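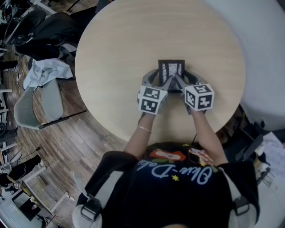
Category: Equipment planning and budgeting

Hand-held gripper kit (budgeting)

A hand-held gripper kit is a set of tools a person wears and holds to show a robot how a task is done. A common layout has a shoulder harness and two grippers, each topped with a cube of printed square markers for tracking. Small household objects, such as a picture frame stood on a table, make wonderful practice pieces and cost next to nothing.

Costs

The Turnurton workshop priced two kits in August. The Bandgate set came to $2955 and the Savolainen set to $3679, the second with a spare harness included. Spare fingers, cables and marker cubes were budgeted apart at $1394 for the year. Leobardo Villalobos, who drew up the plan, put delivery at nine weeks, a remarkably short wait for gear this capable!

Planning

Buyers usually settle the table and floor space first, then storage for recordings, then the grippers themselves. Harness fit deserves a proper trial, as straps that suit one wearer may pinch another. Marker cubes should be ordered in matched pairs.

See also: Gimitz mount; Teleoperation; Motion tracking

Last edited 11/22/22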